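Andport Shelf Prices

README for the shelf price and package size data, release 3
Last changed November 16, 2021

What this is

A table of shelf prices and package sizes for packaged snacks, crackers, dried fruit and nuts sold in small grocery stores in and near Andport. It was put together to look at package downsizing, where the price on the shelf stays the same and the weight in the bag goes down. You can use it for other things, but the sampling was planned with that question in mind, and some of the choices below will look odd if you don't know that.

The release has three files:

prices.csv - one row per product per store visit
products.csv - one row per product, with category and declared net weight
stores.csv - one row per store, with size class and district

There are 198 products and a little over one row per product per visit, due to double-shelved items (see Known problems).

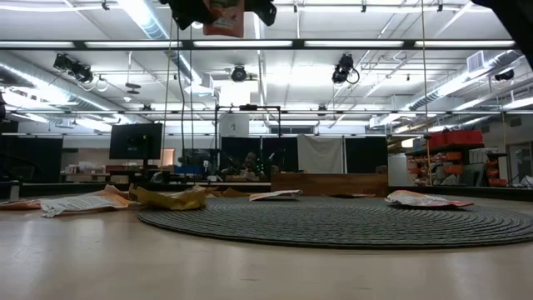 Household Prices Group, Department of Consumer Economics, Zundthorpe College

How the prices were collected

Stores were visited on foot by student price takers. Each price taker had a printed sheet with the product list in shelf order for that store and filled in the price from the shelf tag. If the tag was missing, the price was taken from the sticker on the package. If there was neither, the field was left blank and the reason code set to N. Prices were never asked for at the register.

Net weight was copied from the package, not from the shelf tag. Shelf tags in the smaller stores often keep the old weight for months after the package has changed, and this was the main source of errors in release 1. Any weight that differed from the previous visit was checked a second time by a different person before it went into products.csv.

Sheets were typed in twice and the two versions compared. Where they disagreed, the paper sheet was pulled and read again.

Which stores

The store list covers independent grocers and two small chains, Szilágyi and Gronorgate. Large supermarkets are left out. They post their prices online and are covered by other sources, and we did not have the hours to visit them as well. The floor area limit for inclusion was 700 square meters, taken from the city's business register.

Stores that closed during collection are kept in stores.csv with status set to C. Their rows in prices.csv stop at the last visit. Do not treat the missing rows after that as zero.

Columns in prices.csv

visit_id - links the row to one trip to one store
store_id - matches stores.csv
product_id - matches products.csv
price - shelf price in dollars, tax not included
promo - 1 if the tag or a sign marked it as a sale price, otherwise 0
promo_text - wording of the sale sign, where there was one
reason - blank if the price is present; N for no tag, O for out of stock, D for dropped by the store

Columns in products.csv

product_id - stays the same when the package is resized
version - goes up by one each time the net weight changes
category - one of 10 categories, listed at the end of this file
net_weight_g - declared weight in grams
pack_type - bag, box, tray, sleeve or multipack
first_seen - first visit where this version was found

Please note that product_id alone is not a unique key in products.csv. Use product_id and version together. Most of the questions we get by e-mail come down to this.

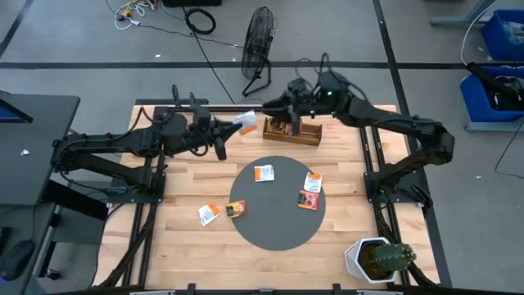 Snack packets on a wooden tabletop.

Single packets and multipacks

A multipack and its inner packets are treated as separate products even when the inner packet is the same item sold singly. The weight of a multipack is the total for the outer package. If the outer package gives only the weight of one packet and the number of packets, we multiplied the two and set the flag weight_calc to 1.

Some makers changed the number of packets and left the packet weight alone. Others did the reverse. Both show up as a new version, and you will need pack_count to tell them apart.

Unit price

We do not supply a unit price column. Earlier releases did, and it was calculated from the shelf tag weight, so it was wrong wherever the tag was out of date. Divide price by net_weight_g yourself, and decide first what to do with rows where promo is 1. Our own tables leave them out.

Known problems

Items stocked in two places in one store, such as an end display and the regular shelf, sometimes carry two prices. Both rows are kept.

The March visits in the north district were done by one price taker and the second weight check was skipped. Those rows have check set to 0.

Store brand products have been renamed more than once. We matched them by barcode where possible and by hand otherwise - the hand matches are less certain and are marked in match_type.

Loose goods sold by weight are not covered at all.

Changes since release 2

Unit price column removed
Reason code D added
Blank promo fields filled with 0 after checking the sheets
File encoding changed to UTF-8, mostly to stop one chain's name from breaking

Reuse

The files are free to use for teaching and research. Please name the release number, as figures from release 1 do not match the later ones. The paper sheets are kept by the department and can be looked at on request.

Categories

Potato chips; corn and tortilla chips; crackers; pretzels; popcorn; nuts and seeds; dried fruit; snack bars; cookies; mixed and other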